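Feb 20, 2025

Kengate fascia job, shop notes. Continued from the last page, where I ran out of room on the return depths.

Letters are bent and dry-fitted except the second E, where the return came off the notcher a hair long and buckled at the inside corner. Cut a new strip. Kept the old one for test-gluing trim cap.

LED layout: started with two rows per stroke on everything. On the narrow strokes (K, N, the arm of the G) two rows gave a bright stripe down each side and a dull middle. Went back to a single row down the center and turned the modules 90 degrees on the corners. Better. The T is still dim at the top left. Suspect the spacing, not the module. Will pull one and shift it before I order anything.

Checked supply load with everything on. 388 mA on the K alone at 12 V, close to what I had on paper. The whole set fits on one supply with room left, but Wouter Van Damme wants it split in two so a failure doesn't take the full sign out. Fine by me. It means a second box behind the parapet and another pair of wires through the wall. Need to ask Narberg whether their raceway has a knockout on the far end or if we drill it.

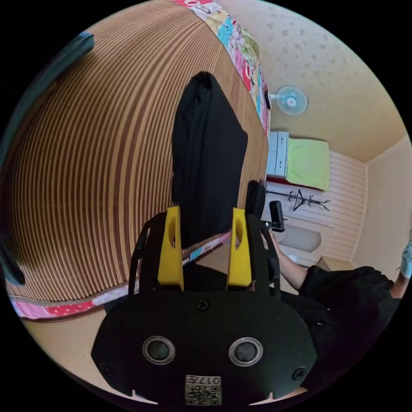 Faces: the white acrylic from Tikkanen is the new batch, and held next to the old offcut it's a little warmer. You only see it lit. Doesn't matter for Kengate as all the faces come from the same sheet, but do NOT use this batch for the Trorkura replacement letter. That one has to match what is already on the wall. There should be enough of the old sheet left on the rack, upright, behind the aluminum. Write TRORKURA on the masking before somebody cuts it up.

Trim cap adhesive: tried two beads, thin and thick. Thick squeezed out onto the face and had to be scraped. Thin held when I pulled at it by hand after an hour. Going with thin plus the small screws at the sides. Screws at the bottom of the letter where the drip line is should be stainless. The jar marked stainless has zinc ones mixed in, so check with the magnet and sort it when there's time.

Weep holes: 6 mm, 2 per letter, lowest points. The G needs both in the bowl. I drilled one on the first return too close to the bend and it cracked the paint. Touched up, it's on the underside. Put light baffles over the holes or they will throw spots on the brick at night.

Pattern: printed full size and taped together on the floor. The overlap between sheets two and three had crept, so the gap between N and G read wide. Retaped and measured from the left end instead of adding up each gap. Mark the centerline and the level line in red on the final copy. The installers asked for that after last time.

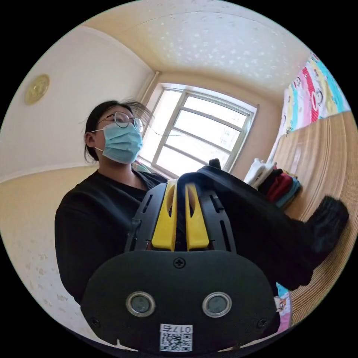 Black top, glasses, light blue mask.

Still open:

- shift modules in the T, check again with the face on
- raceway knockout, Narberg
- second supply and box, add to the quote
- permit drawing still shows the single supply, redo
- awning bracket at the left end is six inches lower than on the survey. Check it doesn't foul the K

Install is penciled in for March, depends on the lift. If the permit drawing goes back this week we should be all right. Leave the lit letters running overnight on the bench, faces off, and look for dead modules first thing.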